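Warargate House, shared kitchen: my December walk-round

I did this one at 7 in the morning before the breakfast crowd, so forgive the spelling.

1. Smoke alarm: OK. Loud! Sorry, Cifuentes Room.
2. Fire blanket: OK, tag still on.
3. Extinguisher: CHECK. Gauge is in the green but the pin seal is missing. I've emailed Skilton.
4. Counter outlets: 4 tested, all trip and reset fine.
5. Things on top of hot things: NO. The striped towel on the toaster oven has to live somewhere else, please.

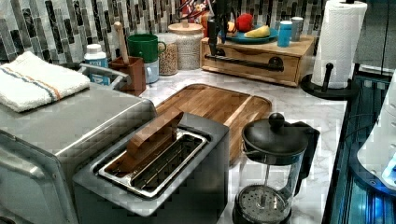
Fernanda Moreira wrote back that she'd rather we talked about the extinguisher first, and could Skilton please come before the holidays this time? Fair point, I've moved it to the top of the list.

6. Fridge temp: OK, though somebody keeps nudging the dial (leave it alone!).
7. Under-sink leak: still a drip. Zalley quoted 200 dollars for the trap and 600 if the valve goes too.

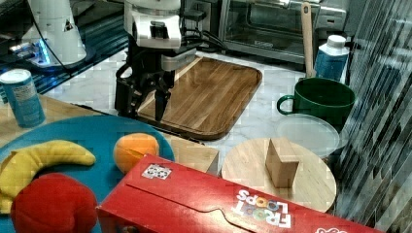

8. Food surfaces: I wipe down with the spray, wait, then rinse. Marble hates vinegar, so plain dish soap only. Wooden trays like the one with the raised rim get washed by hand and dried standing up, and please get into the corners.

Next round in January, unless the drip gets worse.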